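### 3.2 Refilling and keeping of tip racks

In the first part of the study we asked how small teaching laboratories keep their pipette tips between two sessions. We visited two laboratories, Turo and Plostell, and we spoke with 15 persons who prepare the benches there. Most of them told us that they never throw a rack away when some tips are left in it. The part-used rack goes back to the shelf and waits for the next group, and after some weeks the shelf holds many racks of this kind.

This habit saves plastic, but it brings a problem of order. When students take tips from any place they like, the rack shows gaps everywhere, and a multichannel pipette can no longer be used with it. A person must then move the tips by hand until the rows are complete again. Maldonado and Bellamy, who did the coding of our interviews, gave this work the name "closing the rows". It was mentioned in 52 passages, more often than any other task at the bench. 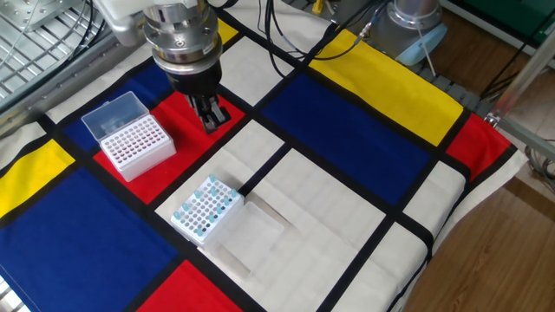 *Figure 6. Two tip racks with their lids open, on a patterned cloth. The rack near the lower centre is partially filled with light blue tips; the wells of the other one appear to be empty.*

The lid was also a frequent subject. At Turo the rule is to open a box only at the moment when a tip is needed, and to close it after each row. At Plostell the boxes stay open during the whole exercise, and the assistants close them together at the end. The staff at Plostell know that dust can enter in this way, but they find that students knock over fewer boxes if they do not touch the lid so often. We could not test this opinion with our material.

A lid which opens completely flat needs much more of the bench than the rack alone. One assistant said that she gives each pair of students only one box for this reason – a second one leaves no good place for the notebook. Lids which stay upright need less room at the front, but some persons complained that a sleeve catches on them easily.

For the sorting itself we found no written instruction in either laboratory. New assistants learn it from the older ones, usually during their first July, when the courses are finished and the shelves are put in order. Section 3.3 reports how long this work takes for racks of different filling.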